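22/11/2021 - The tour operator Birunik has presented its new program of small group trips for the coming year. The program has 163 departures, and six of the routes are offered for the first time. Among them is the Mota Lakes walk, a trip of seven days with overnight stays in family guesthouses. 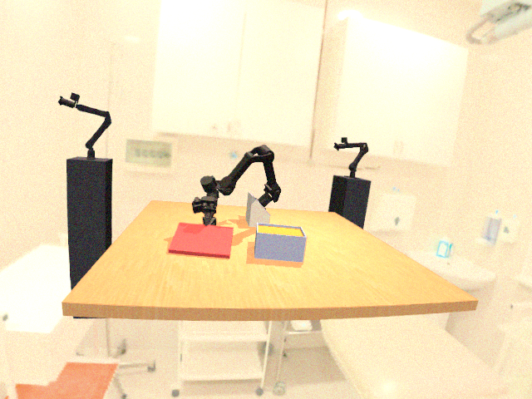
Prices for the new routes include breakfast, local transport and the entrance fees. Njoroge Mugo, who is responsible for the walking trips, said that many guests asked in October for shorter days on foot, and the daily stages were changed after this. Evenings are kept simple, with dinner served at a large wooden table with a light orange-brown top, where all the guests of a group can eat together. Groups on the Mota walk are limited in size, and every group has its own guide.

Guests who wish to stay longer can add five nights on the coast at Adenano. This extension is booked together with the main trip, and the transfer is arranged by Birunik.
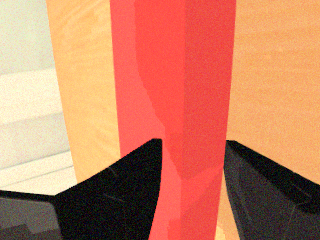

Can the booking be changed after the deposit is paid? Guests may move to another date of the same route one time without a fee, says Mwanahawa Kioko of the booking office, if they write to the office before the final payment.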